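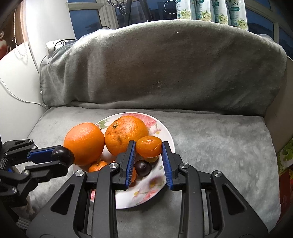

I stopped using a fruit bowl in August, and I've become a bit of a bore about it. Everything goes on a plate now, an old rose-printed one from my aunt's house in Zarncombe, and the plate goes wherever we are. Mostly that's the sofa.

The trouble with our bowl (a big heavy thing, 11 inches across, very handsome) was that it lived on the kitchen counter and we lived in the other room. Fruit went in the top and got forgotten at the bottom. You'd dig down past the oranges and find a plum you really didn't want to meet.

On a plate it's all out in the open! I put the big oranges at the back, where they can lean on each other, and the small stuff in front, mandarins and tangerines and whatever plums looked good. I peel one mandarin before I sit down, too. My friend Onni Harju taught me that. He raised two boys and swears a peeled mandarin disappears in minutes while the ones in their skins sit there all week. He's right, at least at our house, where Lloyd will walk past a whole orange forever.

Don't be fussy about looks, either. A navel with brown speckles on the peel can be just as sweet as a shiny one, and at my market they're often in the cheap crate.

As for the sofa, ours has a gray fleece cover that comes off and goes in the wash. Plum juice is plum juice. Bring a napkin.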